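Section 5. Moving crates with the Tremby

Can a machine do this chore yet? Partly, and it's fun to watch!

1. Park each shelving unit inside its yellow floor tape.
2. Stack the green crates two high with the labels facing out.

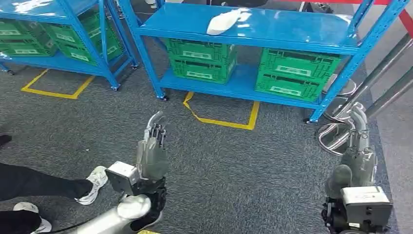
Written by Irfan Cheema, Skarkgate set-up team
Revised June

3. Choose Crate Move and set the arm speed to 11 for the first run.
4. Press Start and let it finish one full stack.

Note: Square, ribbed crates suit it very well. Soft things such as bags and cloths are still hard, so move those by hand.

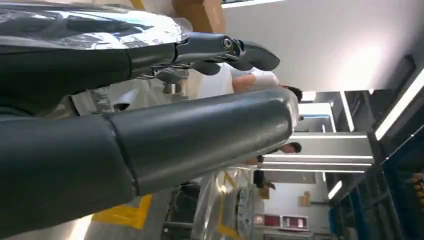
Caution: Stay out of reach while the arm is moving. If it stalls with code 56, press Stop, straighten the crate and go back to step 3. The second try often works, and it's a great feeling when it does!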